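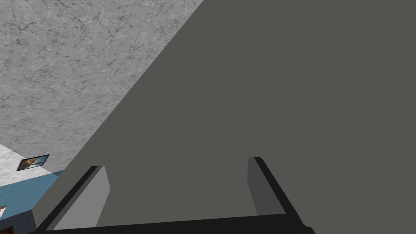 Svitlana Semeniuk wrote to me after the first release to say that she had gone looking for Clivwood, her favourite novel of the lot, and found its reviews filed under two different authors, neither of them the right one. She was quite correct, and I'm very grateful to her! That one letter set off most of the tidying described in this file.

Vosell Reading Notes, second release
README, last changed 2022-06-04

What you have in the folder is a collection of 3592 short reader reviews of forgotten and half-forgotten novels, the sort that turn up in library basements and at the bottom of boxes at church fairs. They were written over many years by members of our reading circle, first on index cards and later on the blog, and I've typed up the cards myself (with a good many cups of tea, and an apology to anyone whose handwriting I have misjudged).

Of the total, 3052 come from the blog and the rest from the cards. The card reviews tend to be shorter and a fair bit ruder, which I must say I enjoy.

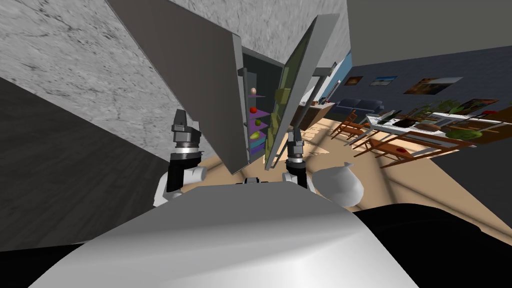
Each review sits on its own line in reviews.csv, with these columns:

review_id: a plain number, never reused
title: as printed on the title page, so "colour" stays "colour" and "color" stays "color"
author: surname first
source: card or blog
finished: yes, no or blank. Blank means the reader didn't say, and I haven't guessed
text: the review itself

A second file, books.csv, lists the 925 novels and matches each to its reviews. Where a book was reissued under another name I've kept the older title and put the newer one in the notes column. Mallent is the awkward case, as the reissue dropped its last two chapters and several of our reviewers were plainly cross about an ending that the others never mention.

Spelling mistakes in the reviews have been left alone. Names of members have been swapped for initials, apart from Špela Milošević, who asked to keep hers and whose long quarrel with the Ristić translations would be recognized by anybody in the circle anyway.

Known troubles: there are 300 reviews with no date at all, mostly cards, and a handful of plots are given away in the very first line. Please be kind and warn your own readers if you quote from them.

You're welcome to use the collection for study or for pleasure, and to share it along with this file. Corrections can go in corrections.txt with the review_id at the front, and I'll work through them in September when the evenings draw in.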